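Perguntas frequentes: arrumar o quarto, o lixo e as máscaras usadas

Recebemos muitas perguntas sobre arrumação desde que toda a gente passou a estar mais tempo em casa. Respondemos às que se repetem. Quem procura um método milagroso vai sair daqui desiludido.

Última atualização: 26 de abril de 2020

Vale a pena comprar caixas organizadoras antes de começar?
Não. É o erro mais comum e o mais caro. Quem compra as caixas primeiro acaba por encher as caixas de tralha e fica com a mesma tralha, só que empilhada. Arrume primeiro, veja o que sobra e pense nas caixas depois. Vendemos o conjunto Mikumik na loja e continuamos a dizer isto.

O método Ludley funciona?
Depende do que se entende por funcionar. O Ludley manda despejar tudo em cima da cama, para que a pessoa não se possa deitar sem acabar. Na prática, muita gente empurra o monte para uma cadeira às onze da noite. Aproveitamos a ideia da cama como mesa de trabalho, que é boa para as costas, e ignoramos o resto, incluindo a lista de 201 passos.

Quanto tempo demora um quarto?
Com um saco aberto e sem telemóvel por perto, 60 minutos chegam para o que está em cima da cama. Gavetas e roupeiro são outra conversa. Desconfie de quem promete a casa inteira numa manhã.

Por onde se começa?
Pelo lixo evidente: plásticos vazios, invólucros, sacos amarrotados. Não exige decisões e abre espaço. Os bonecos, as caixas com alguma coisa dentro e os panos ficam para o fim. Se começar pelos bonecos, vai passar a tarde a lembrar-se de quem os ofereceu. 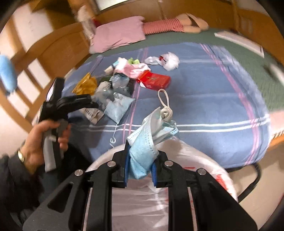
Máscara azul por cima do saco branco, com embalagens e uma caixa vermelha ainda na cama.

As máscaras descartáveis vão para a reciclagem?
Não vão. Uma máscara cirúrgica usada é lixo comum, num saco bem fechado. Já nos escreveram a garantir que, sendo azul e parecendo papel, podia ir para o papelão. Não pode. Também não a deixe pousada na colcha «só um bocadinho», que é como estas coisas ficam lá até ao dia seguinte.

É preciso cortar os elásticos?
Há quem o recomende por causa dos animais que ficam presos neles. Custa dois segundos e não vemos razão para não o fazer, desde que lave as mãos a seguir.

E as embalagens de plástico, separam-se?
As que estiverem limpas e vazias, sim, conforme as regras do seu município. Use um segundo saco e não misture com as máscaras. A promessa de «separar tudo mais tarde» merece a mesma confiança que a dieta de segunda-feira.

Que saco devo usar?
Um que aguente. Os translúcidos têm a vantagem de deixar perceber o que lá vai dentro, o que já salvou mais de um comando de televisão. Os sacos Jin custam 600 pontos no nosso cartão e são decentes, mas um saco de compras sem buracos serve — não precisa dos nossos.

Devo mudar os lençóis depois de arrumar em cima da cama?
Sim, sobretudo se por lá passaram máscaras usadas ou embalagens vindas da rua. Melhor ainda é estender uma manta velha antes de começar e mandá-la lavar no fim.

É verdade que temos 1.000 objetos a mais em casa?
Esse número aparece no folheto da Grornthorpe e nunca encontrámos quem explicasse de onde veio. Contar objetos não arruma nada. Se a cama está livre à hora de dormir e o saco foi para o contentor, o dia correu bem.

Posso devolver o conjunto Mikumik se afinal não precisar dele?
Pode, por abrir e com o talão. Se já o encheu, esvazie-o primeiro; recebemos um em abril com meias lá dentro.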